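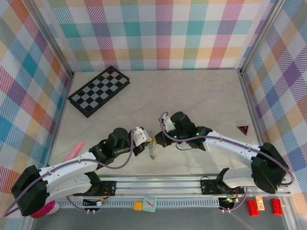 Imholm 双臂桌面机械臂套件:用了一段时间之后的啰嗦评测

搜索 请输入关键词 热门搜索

先说结论吧,免得有人没耐心看我絮叨:这套东西我喜欢,会留着,也会推荐给朋友,不过推荐的时候我会多嘱咐几句。

Imholm 这套是三月份订的,从 Pusomska 的网店下的单,到货的时候箱子比我想的沉得多,搬上楼歇了两回(年纪大了,不服不行)。里面的东西码得很整齐,两条臂、安装板、铝导轨、线材,还有一本薄薄的说明书。说明书是英文翻过来的,有几句读着别扭,好在插图清楚,跟着图走基本不会错。

装配我花了两个晚上。两条臂都固定在桌子前沿那根银色的铝导轨上,各用一块黑色安装板拧紧。我特别喜欢这个设计,因为装好以后两边的间距还能慢慢调,调到两只夹爪刚好能在桌子中间碰头,这时候心里真是说不出的舒服!控制板就在安装位旁边,红绿的线露在外面,好处是查线方便,坏处是家里有猫的朋友得另想办法,最好自己加个小盖子。

外观我给高分。白色的弯连杆配黑色舵机,通电以后腕部亮起绿色的小灯,晚上看着很有精神。那根紫色的线沿着手臂一路走到手腕,我起初嫌它花哨,后来觉得挺好认的,出了问题顺着它摸过去就行。唯一的小毛病是它在底座那里绕了个弯,手臂大幅度摆动的时候我总忍不住盯着看,怕它挂到什么东西。到现在还没挂到过,但我还是用扎带多捆了一道。

再说说干活。我最常练的是两只夹爪在中间配合,对付一个吊着黄绿色标签的金属小玩意儿,又细又晃,很考验人。刚开始我的成绩惨不忍睹,同一个动作试了100次,成功的只有27次,气得我去厨房泡了壶茶。后来把速度降下来,夹爪的力度也重新标定了一遍,感觉顺手多了(没有再认真数,凭手感说的,大家姑且听之)。单臂抓积木这类方方正正的东西就轻松得多,新手不妨从这里练起,先攒点信心。棋盘我也摆在桌上,想着哪天让它们对弈一局,目前还停留在“想着”的阶段,哈哈。

软件用的是自带的 Overo,界面朴素,录动作、回放、改速度都在一个页面里,找起来不费劲。我不太满意的是保存的动作超过200条以后列表会变卡,翻到底要等一会儿,希望下个版本能改。论坛上有位叫 Lyle Doucet 的老用户写过一篇整理动作库的帖子,按任务分文件夹,我照着做了,确实好一些。

噪音方面,白天完全不碍事,夜深人静的时候舵机的嗡嗡声还是听得见的,隔着一道门就没有了。我之前用过 Javier 的单臂,声音更尖一些,关节也松,相比之下这套稳当不少,价钱当然也高出一截,这个得自己掂量。

售后我联系过一次,为的是一颗滑丝的螺丝,对方回得很客气,补了一小包过来,还多给了几颗。这种小地方我挺看重的。

适合谁买呢?我觉得有一点动手底子、桌面够宽、又愿意慢慢磨的朋友会很开心。想要拆箱就能叠衣服的,还是再等等。我自己打算下一步试试让两条臂互相递东西,有进展再来更新,也欢迎已经玩熟的朋友在下面教教我标定的窍门。

2021年10月2日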